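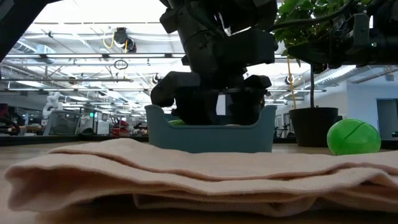 Storbridge Open-Front Bin, Blue-Teal

Item group: Storage / Tabletop and Shelf
Made by: Jendex
Sold: singly or in a pack of 4

The Storbridge is a plastic bin for small things that get picked up and put down many times a day. The front wall dips into a wide, low opening, and the corners on either side of it stay high and rounded. You can reach in from the front without lifting the bin off the table, and the raised corners help keep the contents from sliding out when you carry it.

People buy it for playroom toys, balls, craft supplies, dish cloths, pet things and the odds and ends that collect on a kitchen table. It also works on an open shelf, as long as you leave a hand's width above the rim.

Color

Muted blue-teal, the same color inside and out. It goes well with light brown tabletops and pale fabrics. The color is mixed into the plastic, so a scratch will not show white underneath. Slight differences between batches are normal. If you need several bins to match, order them together.

Using it with a cloth

A folded cloth makes a good liner or mat. Any woven cotton will do. Fold it loosely to the size of the base and press it into the corners. For hard toys, a single layer cuts down most of the noise. Under the bin, a cloth folded flat protects a polished table, but smooth out the thick folds first or the bin will rock.

Cloths are not included. The Rangel table cloth in peach-pink is listed separately under Kitchen Textiles.

Care

Wash by hand in warm water with dish soap. Top rack of the dishwasher is fine on a normal cycle. Do not use scouring powder. Crayon comes off with a little cooking oil on a paper towel, then soap. Keep the bin away from stovetops and heaters.

Stacking

Empty bins nest inside each other. Store no more than 10 in one nest, or the bottom ones get hard to pull apart. Full bins should not be stacked, as the low front leaves nothing for the upper bin to rest on. If you want to stack full bins, look at the Stastix range, which has straight walls and a lid.

What's in the box

Single: one bin.
Pack: 4 bins, nested, with a paper sheet between each.
Labels are sold separately.

Ordering and returns

Orders placed before noon leave the warehouse the same day, except on Tuesday, when we take stock and everything goes out the next morning. Unused bins can be returned within 14 days. Please keep the paper sheets if you are sending back a pack, as the rims rub against each other in transit.

For school and daycare orders, write to Jeanine Van Hecke in the sales office. Questions about damaged or missing items go to Marcelino Coutinho. Include the order number and tell him whether the outer carton was damaged as well.

Goes with

Rangel table cloth, peach-pink
Stastix lidded box, small and medium
Jendex clip-on labels, white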